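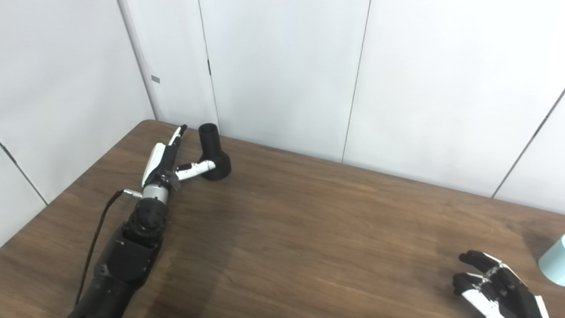 Why not just make it heavier, one reader wrote in the margin of our first draft, if all you want is for the thing to stay up? It is a fair question and we should have dealt with it sooner. A heavier piece does need a harder push, but we were asked to look at shape. The weight was kept the same for every form as far as we could manage, and the only thing we changed on purpose was how the tube opens out into the base.

Flared Bases on Tall Hollow Forms
Plondari group, Saarela College, Dikley site
Second-year workshop project, final report
Friday, September 24, 2021

What we set out to do

The brief gave us a narrow hollow tube, open at the top, and asked for a base that would let it stand on an ordinary table without tipping when knocked. Things of this kind are common at home. Bud vases, candle holders and funnels left upside down on the worktop all have the same problem, in that most of the height is thin and only the bottom part can do anything to hold it up.

We started in February with cardboard and tape. The cardboard models were too light to tell us much, and the joins gave way before the models fell over. They did help us to agree on a height. After that we moved to solid walls and smooth curves.

The forms

There were 4 forms in the final set. All have the same tube and the same height, and all are hollow right through.

Form A is a plain tube with no flare. We kept it in to have something to compare the others with.

Form B has a short flare that starts low down, so it looks like a tube standing on a saucer.

Form C widens smoothly from the tube into a broad bell. The curve starts higher than on Form B.

Form D has the same width at the bottom as Form C but with straight sides, like a cone.

The filament was Stania, bought in one batch. We weighed each form after it was cleaned up and adjusted the wall thickness until the weights matched. Form D took the most attempts. The straight sides came out with a slight ridge where they met the tube and we sanded it by hand, which took off more than we meant to, and the whole form had to be made again.

How we tested

Each form was stood on the wide end on a level table and pushed at a marked height with a weight on a string. The weight was let go from a set distance. We noted whether the form stayed where it was, slid, rocked and settled, or fell.

We had planned for 1000 pushes. In the end we logged 1547, mostly due to extra runs on the two wide forms, where the results were close together. Of these, 1256 were kept. The rest were thrown out for one of two reasons: the string had twisted, or the form had not been put back on its mark before the next push. We did not throw out any result for being unexpected.

The table matters more than we thought at first. On a smooth top a wide form tends to slide before it tips, and a slide counts as staying up. When we put a cloth down the same form gripped and was more likely to rock. All the kept results are from the bare table — the cloth runs are in the appendix and should not be mixed with them.

What we found

Form A fell at almost every setting. Form B was better, but once it started to rock it usually went over. Forms C and D both did well at the lower settings and there was little between them. At the higher settings Form D stayed up slightly more often, and we think the reason is that more of its material sits near the bottom. Form C has thinner material low down and a bit more of it up in the curve.

This was not what we expected. We had written in the project plan that the smooth curve would win, mainly on the grounds that it is the shape people seem to choose for vases. A better explanation might be that it looks good and is easy to hold. Picking up Form D by the base is awkward with damp hands, and the edge of the ridge can be felt. Form C can be taken by the tube or by the flare without thinking about it.

Problems

The rim of the base has to be flat. One early version of Form C had a rim that was very slightly raised on one side, and it rocked when it was put down. It took us two sessions to notice, and the results from that version are not used anywhere in this report.

The release was also done by hand. A proper catch for the weight would have made the pushes more even, and it would have saved time resetting.

We did not test the forms with anything inside them. A vase with water in it has its weight in a different place, and the order of C and D might change.

Further work

If the project goes on next year, the next group should try a form between C and D, with a curve that stays close to the tube for longer and then opens out quickly near the table. They should also decide at the start whether a slide counts as a pass. We changed our minds on this halfway through and had to go back over the first part of the log by hand.

The forms are on the lower shelf in the Dikley workshop with the log book. The spare Form D is the one with the sanding marks.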